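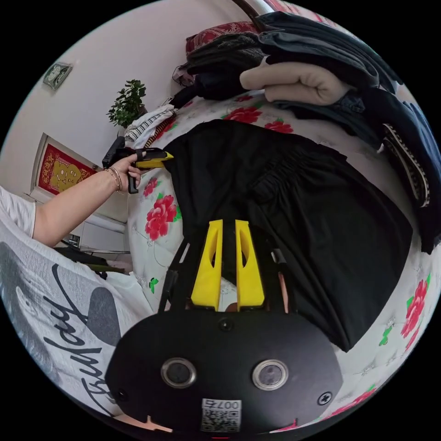

Try it again with less ash and a slower cool before you write the whole recipe off, came the reply to my last entry, and please stop putting the good tiles on the bottom shelf.

Fair enough on both counts, and thank you for reading all the way down to the part where I got gloomy. So this is the Wisik glaze again, second go, with less ash in it and the tiles moved up.

Friday, August, late morning

Kiln was cool enough to open when I got in, though I made myself drink a coffee first (last month's impatience and the pinging noises that followed are still fresh in my mind). The controller log says it topped out at 1119 C, a little under what I had asked for, and held there without any fuss. I set a 2 hour hold on the way down this time, which I have never bothered with for this glaze, and I left the vent plug in until morning.

Recipe as mixed, so I don't have to go hunting through the loose sheets: the Wisik base exactly as it's written inside the cupboard door, with the wood ash cut to 69 grams for the full batch. The ash is from the bag marked Park, the apple and pear prunings, washed and sieved. I'd meant to use up the Nernside ash but the bag had gone lumpy at the bottom and I didn't trust it. Red clay tiles from the Reltumness body, bisque fired the week before with everybody's mugs. Dipped, not brushed, and I counted slowly in my head for each one and am fairly sure I counted faster toward the end, as one does when the phone is ringing.

Results. I am so much happier! I laid out 4 tiles on the windowsill and went back to look at them more often than was strictly useful. The first has the soft green I remember from the old jug on the shelf in the hall, breaking to a rusty brown along the ridges where the glaze ran thin. The second is nearly the same with a few pinholes in one corner, and I think that's dust, as it was the one I dropped on the floor before dipping and only gave a quick wipe. The third is too thick and has gone milky where it pooled in the stamped lines. Some people will like it. I keep changing my mind. The last tile is the only real disappointment, dry and sandy down one side, and it feels horrible under a fingernail. It was nearest the door, so perhaps that side lags behind, or perhaps I didn't stir the bucket before the last dip. I'd like to say I stirred it. I can't swear to it.

No running at all, and the shelf is clean. With the old amount of ash I was grinding drips off the shelf for most of an afternoon, so that alone makes the change worth keeping.

What I can't tell is whether the color comes from the ash or the cooling. I changed both at once, which I know perfectly well is the thing we tell beginners never to do, and I did it anyway as the kiln was going on whether I was ready or not. Next firing keeps the ash where it is and drops the hold. If the green stays, then the hold was a waste of electricity and I'll happily admit it.

Bits and pieces for whoever is in next:

The small sieve has a split along the rim, with tape on it for now. It will do for ash but please don't put tin through it.

Wear the mask when you open the ash bag, even for a spoonful. It's caustic stuff and it gets everywhere – I had itchy wrists all evening from reaching in without gloves.

The bucket on the left under the sink is the new mix, lid marked with a W and a green stripe. The old mix is still beside it and I'd like to keep it a bit longer, maybe thinned down for the inside of the planters.

Cones are getting low again, will add to the order.

Later, same day: poured vinegar on the corner of the first tile and left it over lunch. No change in color that I could see, and I'll leave a slice of lemon on it over the weekend. If you find a tile with a lemon on it, please leave them both alone.

Filed under: Glaze tests, Ash, Earthenware

We use cookies to remember your settings and see which pages get read. Accept | Manage choices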